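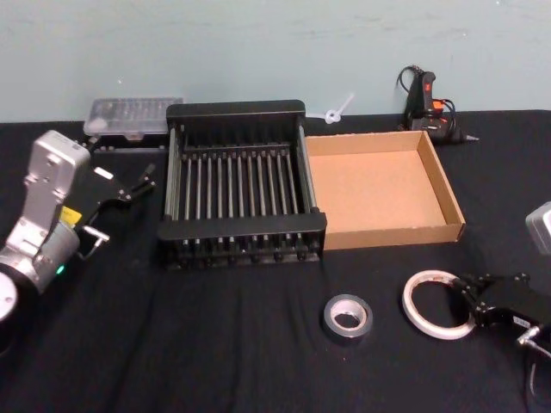

4.3 Dish racks used for other things than dishes

In the homes and small workshops of our study, the dish rack was often found far from the sink. In Yimyam it stood on desks and packing tables, and the people there used it to keep rolls of tape, lids and flat envelopes. We call this kind of use "borrowed storage". It is different from storage with a product that was bought for the purpose, because the spaces between the rods were made for plates, and the user must find out which other objects will stay in them.

Rolls of tape are an interesting case. A narrow roll can stand upright between two rods, almost like a plate. A wide roll does not enter the space, so it is laid flat on top or leaned against the rods. Participants did not see this as a problem. For them the rack was a place where tape could be seen and taken with one hand.
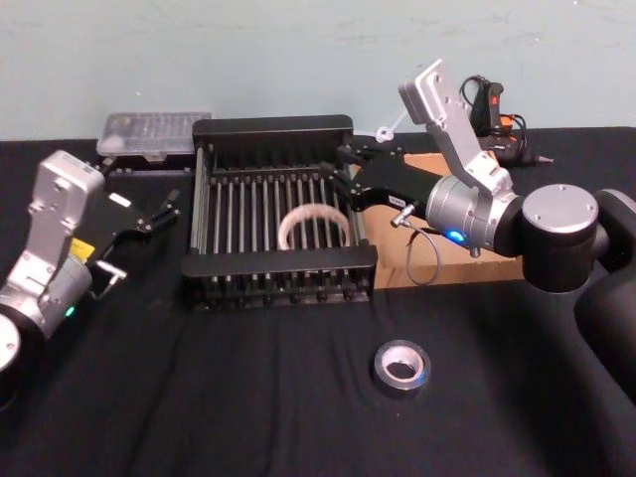

Kyung-tae Ryu objected to our term when he read an earlier draft, and remarked that nothing is borrowed if the rack never goes back to the kitchen. We find this a fair point. In four households of Losora the rack had never held a plate. We keep the term for the first months of use only, and for the later period we speak of "settled storage".

The surface under the rack also matters. On a bare table the rack was pushed away a little each time a roll was pulled out, and several participants put a cloth under it for this reason.
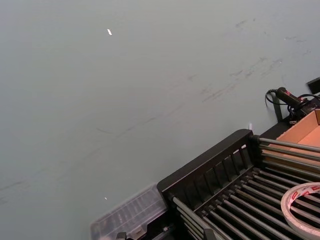
4.4 The rack and the open box

A shallow cardboard box was the most usual neighbour of the rack. In Dandeo, participants explained that the rack was for the tape of today and the box for everything else. This rule was not kept strictly. Rolls stayed on the table between the two for as long as the packing went on, and were put away only in the evening.

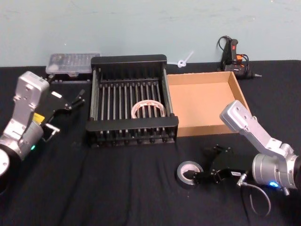
Figure 7. Dish rack with a roll of clear packing tape inside, an open cardboard box on its right side, and a roll of grey duct tape.

The position of the box changed from one visit to the next, but the rack was rarely moved. We return to this difference in the next section, where the packing tables of Kurnance are considered.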